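Can You Really Teach a Robot Like You Teach a Puppy?

by Nasrin Fallahi

You may have seen a video of a robot folding a T-shirt or opening a cupboard. Underneath it often says something like "This robot learned by watching a human!" That sounds as if the robot sat on a chair, had a good look, and then got up and had a go.

I don't believe that for a minute, and I don't think you should either. So let's look at what people mean when they say they have "shown" a robot how to do something.

Way one: push it around

Some robot arms can be made to go floppy. The motors stop holding the arm stiff, and a person takes hold of it and moves it through the job. Down to the cup. Close the fingers. Up again. While this is going on, a computer writes down how far each joint has bent, many times every second.

It's a bit like a grown-up holding your hand while you learn to write the letter S. There is one big difference. You know what an S is for. The robot gets a long list of numbers.

Way two: drive it from somewhere else

The other way is remote control. A person holds two handles, or moves a small copy of the robot arm, and the real arm follows along. The person might be in the same room or in another building. Some people look straight at the robot, and some look at a screen that shows what the robot's cameras see.

When you watch a film of a robot being driven like this, the clever bit is the person. The robot is being a very expensive puppet. A fair film will tell you so. Plenty of films leave it out, or put it in tiny letters at the end.

So when does the robot learn?

Later on. All those goes are saved, and a computer program hunts through them for a pattern: when the camera saw something like this, the person moved the arm like that. Then the robot is switched on by itself and the program has to guess what the person would have done.

One go is never much use. Josphat Biwott, who drives robot arms for a small company called Ondora, told me he did the same job 338 times. The job was closing a drawer.

"By the end I was dreaming about drawers," he said.

I asked him if the robot could now close any drawer. He laughed. It could close that one, and it was quite good at two others. When somebody moved a lamp and the light changed, it missed the handle.

What the robot's camera sees

Grabbing hold of something sounds easy, but think how much you know before you touch it. You can tell a towel bar from a shadow. You know it's fixed on and won't come away in your hand, and you know it from the other side of the room. A camera down at the robot's wrist gets a much smaller view. In the picture there is a dark bronze bar running straight up and down, with one short post joining it to a round plate, and two black parts of the gripper poking in at the top. The bar is glossy, with a thin bright streak down one side. You know the streak is only light. The program has to work out that it isn't the edge of something, and it can only do that if it has been given enough goes to learn from.

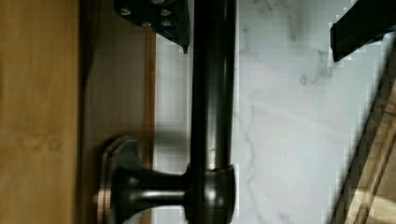
Questions to ask next time

If you see a robot video, try these on whoever is showing it to you.

Was a person driving it?
How many times did it try before this one worked?
Has the film been speeded up?
What happens if you move things about a bit?

If they can answer all four, that's a good sign. If they go quiet, keep asking.

Words to know

Gripper: the part of a robot that holds things, like a hand with fewer fingers.
Joint: a place where the arm bends or turns.
Demonstration: one go at a job, done by a person and saved for the robot's program to learn from.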